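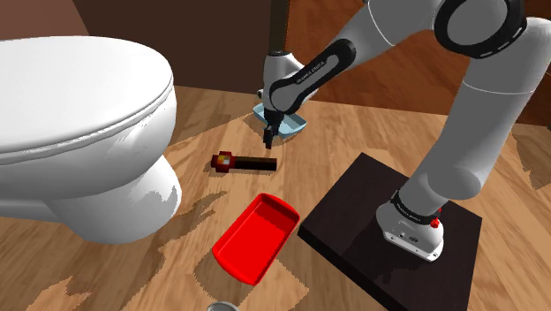
Talha Gilani asked at the Thursday review whether the evening restroom crew at Parham would still be on six people once the arm is brought in, and whether anyone had put that question to the crew itself. The answer to the second part was no. He requested that this be entered in the notebook ahead of the technical items, and it is so entered.

December 19, 2019. Ukness workshop, fixtures and small tools bench. Entry by Shagufta Arain, with additions by R. Tarar.

Present: T. Gilani, T. Sial, A. Marwat, R. Tarar, S. Arain.

1. Simulation work

The restroom layout in the simulator now has the toilet, the plank floor, the arm on its square platform, and two trays, one red and one light blue. The hand tool lies on the floor between them. The task under study is the return of tools left on the floor by plumbing and cleaning staff during a fixture job. The arm is to pick up the tool and place it in the tray named in the work order.

Rizwan ran 1089 trials on the current version. The log is stored under Onemel, build 42. Results have not been sorted by tray, and no success figure should be quoted outside this group until they have been. Two faults are open:

Grasp point on the shaft is chosen too close to the head in part of the runs. Sial to review.

Approach path passes nearer to the toilet than the site rule for Parham would allow. Keep-out volume to be enlarged before the next batch. The volume was copied from the Rajput layout, where the fixtures are wall-hung, and should not have been carried over.

The floor texture was changed this week. It does not match Parham, where the restrooms are tiled. Amna considers that variation in flooring is useful at this stage and asks that it be left alone. Agreed.

2. What the work consists of at present

Amna spent two evening shifts at Parham with the crew. Her notes are summarized here for those who were not on site.

A fixture job is done by one person. The tools are laid on the floor within reach of the toilet, used, and gathered at the end. Gathering means kneeling a second time, often with the cart left outside the door. Staff reported that the second kneel is the part they would most gladly give up. They also reported that it is when they notice leaks at the base, loose bolts and cracked sealant. None of this appears on the job sheet. It is passed on by word of mouth to the morning shift.

If the arm gathers the tools, that check goes with it unless it is made a separate step. Sial proposed a line on the job sheet. Gilani objected that a line on a sheet adds a duty with no time assigned to it, and asked for four minutes per job to be written into the schedule. Not settled.

3. Staffing and training

Management at Parham has stated that no position will be removed during the trial. Nothing has been stated about the period after it. Gilani asks for this in writing before equipment is delivered. The group supports the request, and Arain will draft the letter.

Operator training is budgeted at 4000 for the site. The plan as written trains supervisors only. Amna recommends that the evening crew be trained first, as they will be alone with the equipment for most of the shift and must be able to stop it, clear it and restart it without a telephone call. Plan to be revised accordingly.

One member of the crew asked who would be held responsible if a tool was returned to the wrong tray and a later job was delayed. There is no procedure for this. Entered as open.

4. Actions

Tarar: sort the trial log by tray; enlarge keep-out volume; rerun.
Sial: grasp point on shaft.
Marwat: revised training plan, evening crew first.
Arain: letter to Parham on positions after the trial.
Gilani: meet with the crew before their shift and report their answers in this notebook, in their own words where they permit it.

Added later, R.T.: keep-out volume enlarged and saved. Rerun is queued for tonight. The old Rajput file has been renamed so that it is not picked up again by mistake.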